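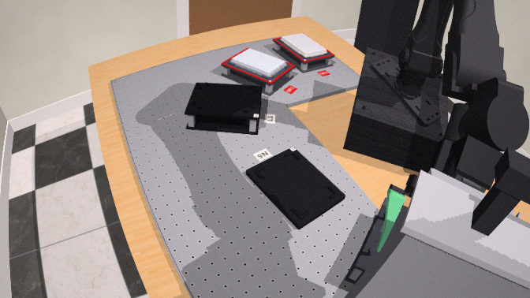

Our group picked school dinners, mostly because Kendra Campbell wouldn't stop going on about the queue at Clistholm (she was right, it's terrible). The plan was simple enough: find out why people skip lunch, then see if moving the menu around made any difference.

We handed out 497 paper forms in August, during the induction days, and I typed nearly all of them up myself, so please be kind about the spreadsheet! Mathis Bouvier did the interviews with the kitchen staff at 7 in the morning, before the deliveries came. I would not have managed that.

The biggest surprise for me was money. I'd expected everyone to moan about prices, and only 27 people put it first. Far more said they couldn't be bothered to wait, or that the hot food had gone by the time second sitting got in. Cuiping Wei then had the bright idea of asking Keltdale, the sixth form down the road, how they do it. They let people order by break time, and their kitchen lead told us they waste a lot less rice and pasta that way.

We tried a paper version for a week. It was messy – slips went missing, two form groups forgot completely – but the people who did order seemed happy, and a few asked if it was carrying on.

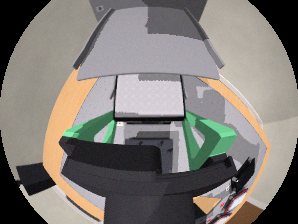
Fig. 2. View from above, with the pale panel between the two green fingers.

If I did it again I'd ask fewer questions. Ours ran to three pages and you can see people giving up halfway down the second (one just drew a sandwich). I'd also talk to the younger years separately, as they eat first and don't really know what the fuss is about. Mathis still wants to do packed lunches next term, and Kendra has already started on the form.

Clistholm Student Projects | Contact us | © All rights reserved | Back to top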